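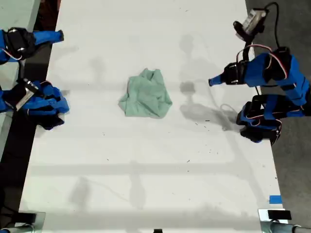 Section 7. Comparing Fingertips with the Cloth Test

Rigid blocks flatter every gripper ever made. Cloth does not, so the Barkari bench kit uses a plain cloth for all fingertip comparisons. Allow an afternoon, and a little more if you are the sort of person who believes an afternoon.

Before you start

Both arms must be homed and the wrist cameras calibrated (Section 4). Clear the tabletop of tools, mugs and anything you are fond of.

CAUTION: Keep hands off the table while the arms are powered. The servos are small, but they have no manners.

7.1 Running the test

1. Set the first pair of fingertips on the gripper and tighten by hand. If you wrap the fingers in tape, stop short of the tip pads. Tape over a pad makes it a different pad, and you will be testing the tape.

2. Drop the cloth near the middle of the table from the height of your elbow. Do not arrange it. Everyone arranges it.

3. In the Lumenta controller, open Trials and choose Single Pinch. Set the closing force to 240 on the slider. The slider has no units. We have asked.

4. Aim for a raised fold or a loose edge. The tips should meet with a small gather of fabric between them – if they meet with nothing between them, log a miss and carry on.

5. Lift, hold for 7 seconds, and release.

6. Log the result as Held, Slipped or Missed. There is no field for Nearly.

7. Repeat until you have 19 trials, then change fingertips and go back to step 2.

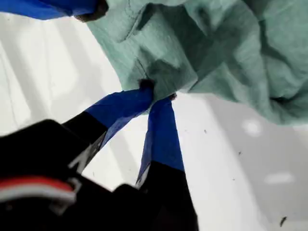 NOTE: A pinch that catches a seam will usually hold better than one on plain fabric. Mark these trials with an S. Herman Latuheru's first comparison put the hard tips well ahead until Xiomara Park sorted the log by seam, after which they were well behind.

7.2 If the results look odd

Tips close but the cloth slides out: check the pads for lint. Fuzz collects quickly.

Wrist camera loses the cloth: look for hard shadows across the table and move the lamp before you touch any settings.

Controller shows error 2999: a servo cable has worked loose. Power down, reseat it, and home the arm again.

Save the log before changing the closing force. The controller clears it without asking.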